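Jirnbridge releases Clalevix 7, planning software for two-armed robots that handle soft things

CALTBY, Thursday, November 28, 2019 – Hi, I'm Kenna Geddes, and I look after the planning side at Jirnbridge. We've got a new version of Clalevix out today and I'm pretty chuffed with it, so I asked if I could write the release myself (they said yes, bless them).

Clalevix is the bit of software that decides where two robot arms should go next. Boxes and tins it has handled happily for ages. Cushions, pillows and blankets are a whole other story. They sag, they fold, and the shape you planned for has changed by the time the fingers close!

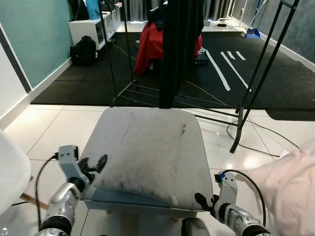
Up to now our planner picked a grip for each arm separately and then checked the pair for collisions. Version 7 plans both arms together from the first step, so one can hold while the other waits its turn. It also re-checks the outline of a soft item all the way through a move, and if the edge has drifted it shifts the grip point without throwing out the whole plan. We've been through 3000 planning runs on pillows and cushions since April, and I've read far too many of the logs.

The colour labelling in the viewer has been redone as well. Grey on grey used to be miserable to look at, and the planned path for each arm now gets its own colour.

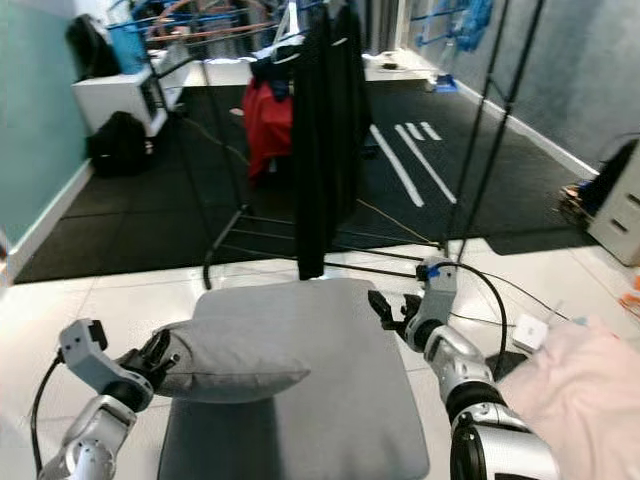

One gripper holds a small pillow over a grey seat cushion while the other stays open.

My colleague Þórarinn Ingvarsson wrote most of the new contact code. "I wanted people to be able to stop a plan halfway, change it and carry on from there," he says. "You can do that now from the timeline, and you don't need to restart the controller."

Contreras, our simulator, has been updated to match, and plans saved in either program will open in the other. If you're on an older licence, ticket 1307 in the support centre has the upgrade steps. Please back up your gripper settings before you start.

Clalevix 7 is available to download now for all current licence holders. Questions can come straight to me at the Jirnbridge office in Caltby.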